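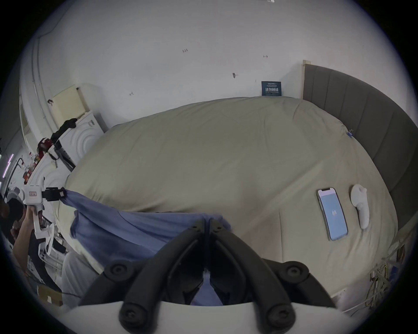
Fig. 3. Trabajo con dos pinzas de mano sobre un paño azul.

3. Antes de firmar el pedido

Este apartado lo revisa Ánh Nông, de compras. El catálogo de Jarberg promete rentabilidad desde la primera semana – no la incluya en su presupuesto.

1. Pida precio por pareja de pinzas. Para sujetar un paño por dos puntos hacen falta dos, y la oferta básica de Nollum trae una.

2. Sume lo que el folleto omite: cables, mandos, repuestos de los dedos y horas de operador. En nuestra hoja, los repuestos salen a 723 euros por puesto.

Nota: la cifra de 1,000 repeticiones por juego de dedos es del vendedor. Calcule con la mitad.

3. Mida la sala con la cama dentro. Una cama grande con cabecero ocupa mucho sitio, y el operador también necesita el suyo.

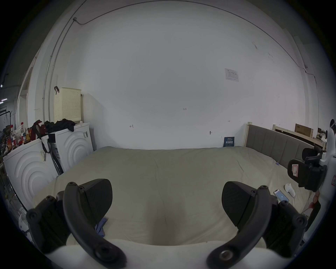

4. Exija 33 días de prueba, con sus propias telas.

Precaución: no pague el mantenimiento de Sistimance por adelantado. El contrato excluye los dedos – justo lo que se gasta.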